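Microwaving a whole eggplant (and a few other vegetables) in a very basic microwave
Kitchen & Cooking > Small appliances

Posted by Nina, 29 Feb 2020

Hi everyone! So I've ended up with a white microwave with two knobs on it and no keypad, it's living on a table in the middle of the room for now, and I'd like to use it for actual vegetables instead of just reheating coffee. 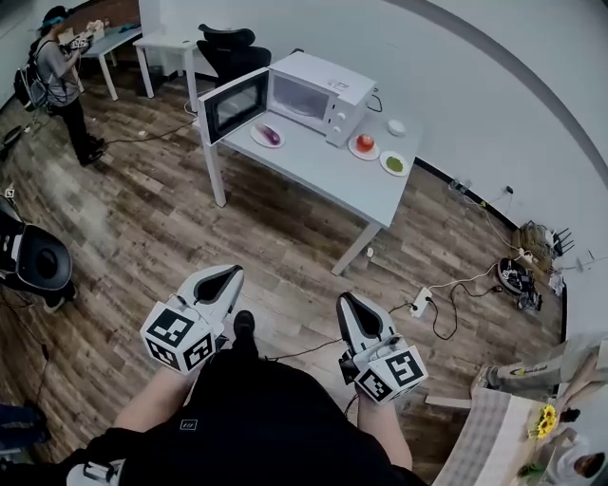
What I want to do is eggplant for a dip. At my old place I always did it over a gas flame until the skin went black, and now there's no gas and no oven either, so the microwave is what I've got. My cousin says you can put the whole thing in on a plate and it goes soft in a few minutes. My neighbor says it'll explode and I'll be scraping it off the ceiling of the microwave till March is over. Who's right?

Also, can I do a tomato and something green on the same plate at the same time, or does everything need its own turn? I've got plenty of white plates but I have no idea if they're microwave safe, there's nothing printed on the bottom. And does it matter that the table is a light one with thin legs? It wobbles a little when I shut the door hard.

I paid 43 dollars for the thing at a Trato store, second hand, no manual. Thanks in advance!

Eusebio Valderrama
Member, 1329 posts

Your cousin and your neighbor are both right, which is annoying but there you go. A whole eggplant cooks really nicely in the microwave, and a whole eggplant with no holes in it can burst. So take a fork and stab it all over, and I mean properly, a dozen good deep pokes, not two polite ones at the end. Cut off the stem if it's a big dry one. Lay it on a plate with a paper towel under it (it lets out a surprising amount of water) and run it on full for four minutes. Turn it over, then three or four more. You want it collapsed and wrinkly, and a knife should go through the thickest part without any push at all. If the neck end still feels firm give it another minute.

Let it sit before you open it up! The steam inside is fierce and I've burned my thumb more than once. Then split it, scoop it, and leave the flesh in a strainer for a while – mine always makes a watery dip if I skip that part. You won't get the smoky taste, so I put in a bit of smoked paprika and more garlic than I should.

Do the tomato separately. It's done in a minute or so and your eggplant needs eight, so you'd have soup. Poke that one too, or just cut it in half. Greens go in a bowl with a spoonful of water and a plate on top, two minutes, stir, one more if they need it.

For the plates: put the plate in with a mug of water next to it, one minute on full. If the water is hot and the plate is still cool, use it. If the plate itself got hot, keep it for sandwiches. And nothing with a gold or silver rim, ever.

trustumberg_tom

just roast it at a friends house, microwave eggplant is sad. also get a real table

Anselmo Quispe
Member, 328 posts

I don't think it's sad at all, I make it nearly every week in summer when I can't face turning the oven on.

Eusebio has the cooking covered so I'll do the table. Weight isn't usually the problem, these are lighter than people expect. The wobble is what I'd fix. Flip the table over when the microwave is off it and tighten every leg, mine had worked itself half loose after 17 months and it took me five minutes with the right key. If it still rocks, fold some cardboard under the short leg, or use felt pads if you have a wood-type floor you care about.

Then look at where the cord goes. If it hangs down off the back and crosses a spot where people walk, somebody's foot is going to find it, and on a light table the whole lot comes along. I'd push the table up to the wall by the outlet and leave a hand's width behind for air – plug it straight into the wall too, no extension cord.

One more thing about no-keypad models. If one of your knobs is a timer like on my old Zavivetti, the first couple of minutes on the dial are hard to set exactly. I turn mine well past and then back to where I want it. Try it with a cup of water first and see how yours behaves before you trust it with dinner.

Nina

Thank you both!! I'm doing the mug test on all the plates tonight and the fork is ready. Will look at the legs tomorrow when I've got someone to help me lift.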